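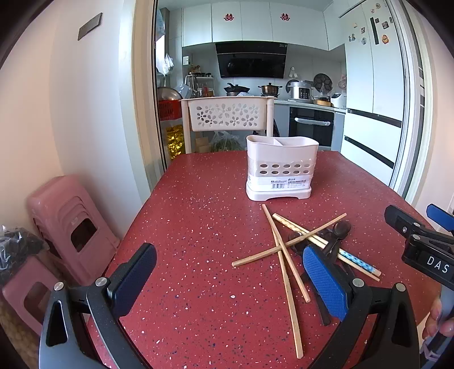

筷子筒这东西我换到第三个了,想听听大家的意见。前两个都是不锈钢圆筒,筒底只有几个小孔,水沥不干净,筷子头发黑。这回买的是塑料的,浅浅的粉白色,中间一道薄隔板,正面两排椭圆沥水孔,下面带一个同色的接水底座,底座前面开了个小拱口。外面那层透明包装还没拆,条码标签也在。筷子和勺子先摊在桌上了,有素木的,也有一根带花的,勺子是深色的。我想在装进去之前先问清楚:筷子和勺子混放行不行,隔板两边怎么分,底座要不要用。
厨房台面小,水槽左边只有一块30厘米宽的地方能放。家里两口人,偶尔来客。
楼主:柜门关不上

2楼 半勺盐
隔板就是让你分开放的。一边筷子一边勺子,别混。勺子柄粗细不一,跟筷子挤在一起,抽一根带出来三根。
另外标签趁没下水先撕,泡过水以后纸烂了,胶留在上面更难弄。用吹风机热风吹一会儿,从一个角慢慢揭。

3楼 老灶台
我不同意2楼的分法。两口人平时用的筷子就那么几双,占不满半边。我家是一边放天天用的,筷子勺子都有,另一边放客人用的。洗完直接归位,不用想。混放没那么可怕,别塞太满就行。

4楼 半勺盐
回3楼:客人用的为什么要放在台面上落灰?收抽屉里不好吗。

5楼 老灶台
抽屉里不透风。我以前收抽屉,梅雨天过完拿出来一股味,木筷子上长了小点,整把扔了。

6楼 Grilurberg的风
你们说的是两件事。天天用的湿筷子放沥水筒,不常用的要彻底晾干再收。收之前在窗台上摊一天,抽屉里垫张厨房纸,我这么收了几年没长过霉。
楼主先说说那些筷子新旧怎么样,木筷子要是用了很久,筒再好也没用。

7楼 柜门关不上(楼主)
素木的有一部分用了快一年,花的那种是后来凑的,不成套。勺子是新一点的。
我现在每次吃饭都要在一堆里配长短,挺烦的。

8楼 一碗素面
不成套的留着炒菜搅鸡蛋,吃饭的统一买一种。我去年全换成一样的合金筷,再也不用配对。缺点是夹粉条滑,老人不爱用。

9楼 老灶台
合金筷我用过两个月,吃面真不行。还是木的顺手,半年换一批,又不贵。

10楼 一碗素面
半年换一批,谁记得住啊。

11楼 老灶台
我五月换一次,十一月换一次,写在冰箱上。

12楼 Atumbridge小厨
说一下底座。我家那个也是这种分体的,底座一定要勤倒勤刷。表面看着没水,拿起来底下一圈滑腻的东西。前面有拱口的话,可以把拱口朝水槽放,台面要是稍微往水槽那边斜,水自己就流过去了。台面是平的就别指望,老老实实倒。

13楼 半勺盐
底座我是直接不用的。筒放在沥水架上,水滴进架子下面的盘,少刷一样东西。

14楼 柜门关不上(楼主)
我没有沥水架,放不下。那就只能用底座了。
12楼说的勤刷是多勤?

15楼 Atumbridge小厨
夏天两天一次,冬天我一周一次,固定星期三,跟倒垃圾一起。筒本身也要刷,主要是孔的边缘和隔板根部。隔板根部手伸不进去,用奶瓶刷或者旧牙刷绑根筷子。

16楼 圆桌边上
插一句,筷子头朝上还是朝下?我家为这个吵过。我妈说朝下不卫生,泡在水里;我说朝上每次拿都抓到入口那一头。

17楼 Grilurberg的风
朝上。拿的时候捏中间,不要抓顶。朝下的话入口那一头正好在最潮的地方。

18楼 半勺盐
这个我跟17楼一样,朝上。勺子也是勺头朝上,不然勺头卡在筒底,孔全堵住了。

19楼 老灶台
我朝下。做饭时油烟全往上面落,朝上等于接灰接油。筒底干得快就没问题,所以才要买孔多的。

20楼 圆桌边上
看来不止我家吵。

21楼 一碗素面
楼主可以考虑挂墙的。我在Trilldale那家杂货店买的挂式,打两个孔,台面全空出来了,16块钱。别买粘的,我粘的那个半夜掉下来,勺子滚了一地。

22楼 柜门关不上(楼主)
租的房子,不让打孔。粘的听你这么说也算了。
新的还没拆呢,先用着。

23楼 半勺盐
拆了以后先用热水加洗洁精洗一遍再装,新塑料多少有点味。别用滚开的水,不知道是什么料,怕变形。

24楼 Grilurberg的风
木筷子也趁这次挑一遍。头上开裂的、有黑线的、弯了的,都别往新筒里放。放桌面上滚一下,滚不直的就是弯了。

25楼 柜门关不上(楼主)
昨晚弄好了,回来说一下。标签用吹风机吹的,揭得还算干净,剩一点胶,拿食用油擦掉的。筷子挑出来扔了几根,不成对的按8楼说的单独留着炒菜。
分法最后用了3楼的,一边是每天用的,一边放做饭用的筷子和长柄勺。客人用的晾干收抽屉,垫了纸。
头朝上。底座拱口朝水槽。

26楼 半勺盐
长柄勺放进去会不会头重?塑料筒轻,我家的就翻过。

27楼 柜门关不上(楼主)
有一点,靠墙放着还没倒。要是翻了我再把长的挪出去。

28楼 Atumbridge小厨
长的那边靠墙,短的那边朝外,会稳一些。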